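Dark-roasted coffee loses its carbon dioxide faster than light-roasted coffee does, and the difference governs most of what happens to a bag between the roaster and the kitchen. Roasting breaks down sugars and acids in the bean and leaves gas trapped in the cell structure. A longer roast produces more gas and a more porous bean, so the gas has an easier way out.

Midard, a small roaster in Curkammont, has kept storage records on its house blend, Alix, for 5 years. The procedure is simple. A batch is divided on the day of roasting into valve bags, plain paper bags and screw-top jars, and each container is weighed daily on the same scale. The weight lost in the first days is mostly carbon dioxide, with a small contribution from water vapor.

Lefteris Karagiannis, who manages the records, considers the weight curve more useful than the roast date. "Two bags with the same date can be at different points," he says. "A bag stored next to the oven is older than its label."

Grinding changes the rate completely. A whole bean releases gas through a limited outer surface, while ground coffee exposes the interior at once. Much of the remaining gas leaves within minutes, and the lighter aroma compounds go with it. Oxygen then reaches the oils, which begin to turn rancid. At Midard, samples for tasting are ground immediately before brewing, and any portion left standing for more than 60 minutes is discarded.

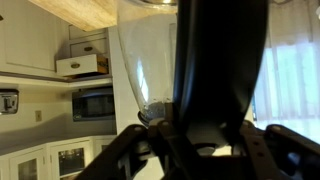 Does keeping coffee in the freezer slow this down?

Freezing slows both gas loss and oxidation, provided the package is airtight and is opened only after it has returned to room temperature. Opened cold, it draws moisture from the air onto the coffee, and the benefit is lost quickly.

Midard tested the point last December with sealed portions of its second blend, Khúc. Portions frozen 7 days after roasting were compared with portions kept in a cupboard. Tasters placed the frozen portions closer to the fresh reference in acidity and aroma. Differences in body were too small to report.

The container matters less than the air inside it. A large jar holding a little coffee encloses enough oxygen to stale the contents, however tight the lid. Clear walls add exposure to light, which speeds the breakdown of oils. Small opaque containers, filled close to the top, performed best in the records.

The current series covers 504 weighings and closes on 22nd July. The next will use the same containers with a lighter roast, for which gas release is expected to continue longer.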